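Call for participants: help us write a good-practice guide for hand-held gripper work

Treloar is looking for 24 people who use hand-held grippers, or look after the people who do, to join a working group this April.
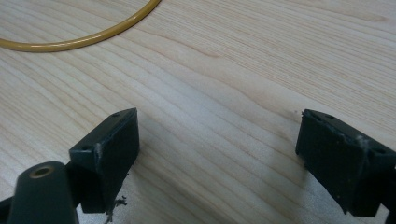
Why we're doing this

Over the past year Platusent and Feltaton have each been keeping their own house rules for gripper sessions, and when we finally sat down and read them side by side we were surprised (and a little embarrassed!) at how far apart they were. One says to swap the fingers after 3,000 grasps, the other waits until 4,000, and neither says a word about what scuffing is acceptable or who clears debris off the tabletop between tasks. We'd love to settle on one plain set of rules that everybody can live with — and we'd much sooner write it with people who have the tool in their hands all day.

What you'd be doing

Four evening meetings, Tuesday at 6 p.m., plus some reading in between. You'll go through draft rules on finger wear, fastener checks, keeping cables and hoses clear of the work, and rest breaks, then try them out at your own bench and tell us what's silly.

Who should apply

Anyone with a few months of regular gripper use. No engineering background needed, and newer operators are very welcome. Participants receive $400 and a printed copy of the finished guide.

How to apply

Send a few lines about your work to Araceli Figueroa at the Treloar front office. Questions about the draft itself can go to Kane Ruawai, who is always happy to talk it over.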